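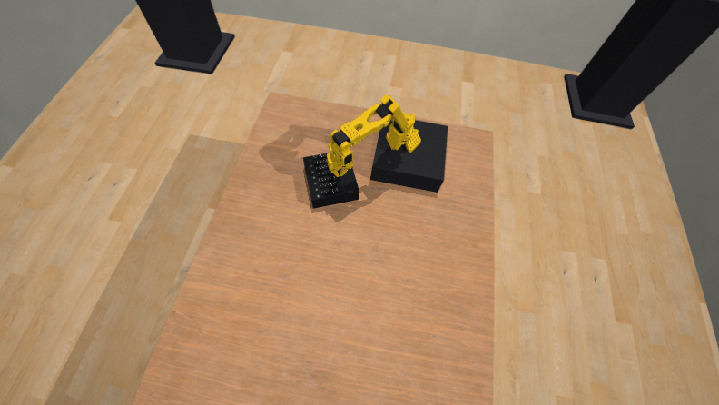
Soil moisture probes, second season

I moved the three Mivance probes to the lower field at Woston in March, after a winter on the bench. Two went in at 27 cm and the third at 80 cm, below most of the barley roots. The soil there is a heavy silt loam over clay, and it drains slowly along the northern hedge.

The factory curve read too high in the clay. I took cores beside each probe, weighed them, dried them in the oven overnight and weighed them again. A straight-line correction was enough for the upper pair. The deep one needed its own offset, and I still don't trust it above field capacity.

Logging is every 15 minutes to a Brekke box on the gatepost. That is more than irrigation needs – hourly would do – but the battery copes and the short steps show how fast rain gets down. After one wet spell the upper probes responded within the hour and the deep one took around 9 hours.

The 444 lines of script that turn the raw counts into a deficit figure are badly in need of a tidy. At present the rainfall comes from the gauge at Vunirthorpe, four miles off, and a local shower throws the balance out until I correct it by hand. A tipping bucket on the same post would fix that.

Cable glands: use the larger size. The small ones let water in twice.

Next job is the trigger level for the reel. I have it set at half of available water for now, and will leave it there until the barley is in ear.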